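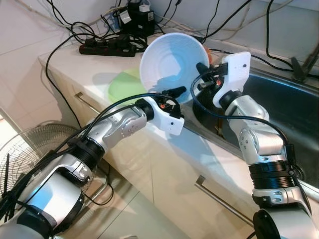 Head camera view, bimanual grasp on the bowl, one finger on each side.

From: Negin Taheri
To: bimanual-policy list
Subject: Re: bowl task, action chunk length

Parvaneh Ghorbani wrote:
> The December numbers have the short-chunk policy ahead on the bowl
> task, but the long-chunk run used the older demo set. Are we comparing
> chunk length or data? Also, does "success" include the release?

Both, in the first table. I retrained the long-chunk policy on the same 339 demonstrations and the gap got smaller but did not close. Each policy was run for 300 trials from the same list of start poses. Please ignore the table in the Plutden folder.

Success does include the release. A trial counts only if the bowl ends upright and both grippers are clear of it. Golnar scored the trials from video without knowing which policy was running.

Most of the remaining long-chunk failures are in the tilted phase. With the bowl on its side, the two fingers hold it by opposite sides of the rim and the arms have to move together. If one arm lags, the bowl rotates about the line between the contacts, and a long chunk keeps executing the old plan while that happens. The short-chunk policy replans in time to correct it - at the cost of more jitter at the wrist, visible in the joint logs.

I tried temporal averaging over 2 overlapping chunks. It removes most of the jitter, but the release comes late. I would not use it yet.

Open item: the pale green plate. Policies trained without a plate under the bowl tend to lower too far when one is present. Firouzeh has the ablation config.

Checkpoint is step 2425 on the Prestero share.

Negin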